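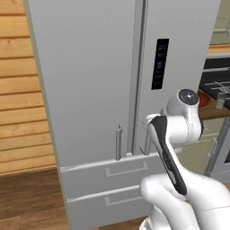
Grey French-door fridge, black control panel on the right door.

1/ Notes on the Stasora hardware wallet firmware update that went out in March. I've had it on two devices for a few weeks. I own some crypto, I don't trade much, and none of this is financial advice.

2/ The main change is how it handles passphrase accounts. Before, you typed the passphrase on the device each time you plugged in. Now it holds it for the session and drops it after 5 minutes idle. You can turn that off under Security.

3/ I turned it off. Typing it in again is slow, but I open that wallet maybe twice a month.

4/ Fee estimates are better. The old version kept picking the high setting on Ethereum even when the network was quiet. I sent a small test transfer early in the morning and it suggested a sensible fee the first time.

5/ Token display still needs work. I hold 19 tokens across a few chains, mostly dust from old airdrops, and the companion app only lists the ones it has a price feed for. The rest are still on chain. Check a block explorer before you panic.

6/ Someone asked about Gronderthorpe, the exchange I use for cashing out to Canadian dollars. Their withdrawal whitelist now has a 24-hour hold on new addresses. Add your new address the day before you need it.

7/ Fees there: my last withdrawal cost $5 flat by e-transfer. The wire was quoted at $19, so I didn't bother.

8/ Backups. I moved mine from paper to a Brerard steel plate over the winter. You stamp the first four letters of each word with a centre punch. It took me most of an evening and I ruined one row – buy the spare plate if they have it in stock.

9/ Do a recovery test before you load anything onto the wallet. Wipe the device, restore from the plate, and compare the first receiving address with the one you wrote down. If it doesn't match, check the passphrase first. Capitals count.

10/ Taxes: I export everything to Adjei as a CSV. It read 142 transactions this year and flagged 105 as needing a cost basis, nearly all of them transfers between my own wallets. Tagging them as internal cleared the flags. Keep the original file as well.

11/ Still waiting on the Stasora fix for Bluetooth dropping on Android. USB cable works fine in the meantime. I'll add to this thread when the next version is out.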